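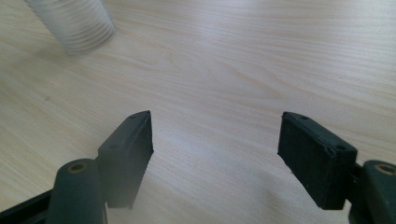
*Pale wooden tabletop, Nemthorpe.*

# nemthorpe-store-lambs

Prices for store lambs as reported from Nemthorpe and Wumberg markets, typed up from the sale sheets. Version for September. Last edited Sunday, October 5, 2025.

## What you get

One CSV with 756 rows, one row per pen. Columns are `market`, `breed`, `head`, `avg_weight_kg`, `price_per_head` and `notes`. Prices are in pounds, before commission.

Only 722 rows have a weight. The rest were sold by eye, and I have left the cell blank. Pryor's weekly summary prints a pence-per-kilo figure for the whole sale anyway — I can't see how, and I haven't copied it.

## Before you trust it

- `breed` is whatever the auctioneer called it. "Texel cross" covers a lot of sins.
- A "top price" in the headlines is often a pen of 10 or fewer. Use the median.
- Unsold pens are missing. A firm trade looks firmer when the lambs that went home aren't counted.
- Wumberg weights come off a Voltent weigh crate and seem to like round numbers. Nearly 40 pens there weigh exactly the same per head, which I don't believe.

I would not use any of this to forecast spring hogg prices. People will, of course. 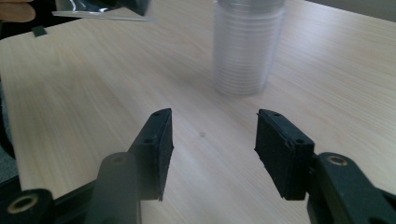

A reply to the last version argued that unsold pens hardly matter, as most of them turn up again the week after and get counted then. Perhaps they do. The sheets carry no pen history, so I can't check it, and the warning stays in.

## Corrections

Send the sale sheet along with the claim. "My neighbour got more than that" will not be merged.

## Licence

CC BY 4.0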